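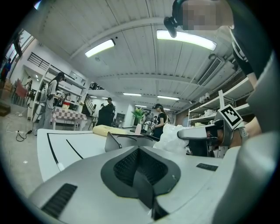 Pugh 3
Grasp labeling and replay software for hand-held grippers

Pugh takes the recordings from a hand-held gripper and turns them into something a planner can use. It finds the fiducial markers, works out how far the jaws are open, and cuts each session into single grasps. You can then argue with it about where one grasp ends and the next begins. It keeps a log of who won.

What you get
Marker tracking that admits when it has lost the marker
Timeline editor with undo (946 steps, a number chosen by Vlastimil Zeman and never discussed since)
Export to Akton and Urko planners
Up to 32 sessions open at once - your fan will let you know

New in 3.2, Apr 17, 2022
Soft objects such as sponges and plastic bags now have their own grasp class. Version 3.1 called them all "cloth" and was very sure of it.
Fixed bug 668, in which replay ran backward after lunch.

Needs
Linux, 16 GB of memory, a calibration file from Damgate Tools 2 or later. The Windows build is planned for July. We have not said which one.

Single seat: $111 a month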